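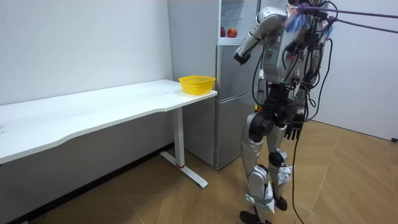 Brastavell Residents' Association
Minutes, 17/12/2023

1. Minutes of the July meeting were approved with no changes.

2. Shared refrigerator. Members asked who may use the upper shelf. Agreed: fruit on the shelf is for anyone, apples included. Anything private goes in the lower part with a flat number on it. Unmarked food is thrown out after 2 days.

3. Wooden floor. Trurkton quoted 3,834 for sanding and sealing the whole room. A second quote, for sealing only, came to 691. The sealing was approved – sanding to be looked at again next year.

4. Desk. It stays where it is. Papers left on it go to the Nygård office.

5. Funds. A reserve of 1,000 is to be kept after the floor is paid for.

6. Any other business. Key list to be updated.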